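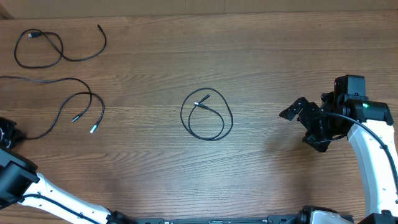

Resistance in a charging cable is easy to ignore until you have to measure it. I have been running my desk devices off a single multiport charger since April, and two of them charged slower than they should have. The charger was the first suspect and it was cleared in one evening with a dummy load. That left the wiring. Black cables on a wooden table all look alike, and one that lies in a tangled loop gives no hint of the copper inside it. Conductor gauge is sometimes printed on the jacket, sometimes not, and on the cheap ones I would not trust it either way.

The method is simple. Set the source to a fixed 5 V, draw a constant current at the far end, and read the voltage at both ends at the same time. The difference divided by the current is the round-trip resistance, contacts included. I used 1 A for everything. Higher currents give a larger drop and a cleaner reading, but several of the older cables got warm at 2 A and the numbers drifted while I was writing them down.

The load is a Hudura bench unit, bought used. It has four-wire sensing, which matters. With two-wire sensing you are also measuring the test leads, and mine contribute more than a good short cable does. The source is a Tistetti supply with the current limit set well above the test current so that it never folds back during a reading.

I tested 17 cables. Five were discarded before I took any numbers: three would not hold a connection when the plug was nudged, and two had no continuity on one conductor. The remaining 12 went through the full procedure, three readings each, with the plug removed and reinserted between readings. Reinserting is tedious but it shows the contact variation, and on worn plugs that variation was larger than the difference between one cable and the next.

The best of the lot measured 119 milliohms round trip. At 1 A that is a drop of 0.119 V, and the device sees 4.881 V. No complaints there. The worst measured 1,161 milliohms. At 1 A the device sees 3.839 V, and most phones will back off the current long before that point. This was the cable I had been using every night.

Length explains part of it. Resistance goes up in proportion to length, so a 2 m cable with the same conductors has twice the wire resistance of a 1 m cable. It does not explain a factor of nearly ten. The worst cable was only 1.5 m. I cut it open afterward and the power conductors were as thin as the data pair, with a few strands broken at the strain relief.

Some notes for anyone repeating this:

Let the load settle for ten seconds before reading. Mine overshoots slightly when it switches on.

Clean the contacts first. Isopropyl alcohol and a thin brush are enough.

Do not coil the cable tightly during a long test at high current. It will heat up and the copper resistance rises by about 0.4 percent per degree C.

Write the result on the cable. I use the Luangrath wrap labels, the narrow size, placed near the plug at the charger end. They survive handling better than masking tape, although the ink needs a minute to dry.

Anything over 300 milliohms has been moved to the drawer for low-current things – the bike light, the keyboard, the small fan. Four cables ended up there. The worst one went in the electronics recycling bin at Cultolcombe along with the five rejects.

I have not yet tested the USB-C to C cables at higher voltages. The drop in volts is the same at a given current, but it is a smaller fraction of 9 V or 20 V, so I expect less trouble. The Hudura needs a different input adapter for that and the one I ordered has the wrong gender on one end. The replacement is on order.

Posted 9/22/18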